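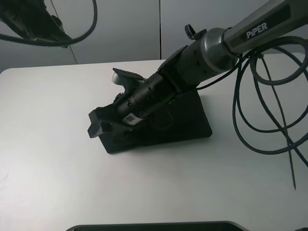 このデータセットには何が入っているのか。

映画評の本文と、それに付随する書誌情報および評点である。対象は劇場公開された長編映画で、短編とテレビ映画は含まない。映像、静止画、字幕は収録していない。

# Wultum 映画評コーパス

最終更新：2018年8月

## 概要

Wultum は、戦争映画と歴史映画の批評文を集めた日本語テキストのコーパスである。収録数は249本。すべて Wisico が運営していた映画評サイトに掲載された原稿で、同社から研究目的での再配布の許諾を得ている。評点予測、あらすじ部分と評価部分の分離、ネタバレ箇所の検出での利用を想定する。

## ファイル構成

- `reviews.tsv`　本文と書誌情報。1行1評、UTF-8、改行は `\n` に置換
- `spans.tsv`　区間注釈。文字オフセットは0始まり、終端は含まない
- `films.tsv`　作品表。`film_id` で `reviews.tsv` と結合する
- `LICENSE.txt`

## 主な列

- `review_id`　評ごとの識別子。欠番あり
- `film_id`　作品の識別子。同一作品に複数の評が付く場合がある
- `title_ja`　邦題。日本未公開の作品は空欄
- `title_orig`　原題。ラテン文字以外は翻字済み
- `score`　評者による評点。5点満点、0.5点刻み
- `body`　本文。見出しと署名は除去した

## 注釈

区間注釈のラベルは `plot`、`opinion`、`context`、`spoiler` とした。`context` は史実の説明や製作の経緯にあたる箇所を指す。`spoiler` のみ他のラベルとの重複を許す。作業には Dimitriou（区間注釈ツール）を使用した。二名が独立に付与し、不一致は協議で決定している。協議前の版は配布しない。

結末に触れない展開の説明は `plot` とし、`spoiler` は付けない。史実として広く知られた結末であっても、映画の結末と一致する場合は `spoiler` を付ける。この基準は初版から変更していない。

## 分割

テスト用に30本を固定した。残りを学習用とし、開発用の分割は設けていない。同じ作品の評が学習用とテスト用にまたがらないよう、`film_id` 単位で分けてある。

## 前処理

HTML の除去、全角英数字の半角化、連続空白の圧縮を行った。引用された台詞の鉤括弧は原文どおり残した。変換スクリプト Ilby は別リポジトリで管理しており、本配布物には含まれない。再現には Python 3.5 以降が必要である。

## 既知の問題

- 16本の評には評点がない。`score` は空欄であり、0点を意味しない
- 第二次世界大戦を扱う作品に偏っている。古代史と中世史は少ない
- 一部の評は公開時と再公開時の文章が連結されており、前半と後半で評価が食い違う
- 複数国の合作では `country` に筆頭の製作国しか記録していない
- 人名の表記ゆれは統一していない

## 利用条件

非商用の研究に限る。論文等で本文を引用する場合は `review_id` を併記すること。評者の特定を目的とした利用は認めない。

## 更新予定

9月に `country` を複数値に変更した版を出す。列の区切りはセミコロンとする。区間注釈のオフセットに変更はない。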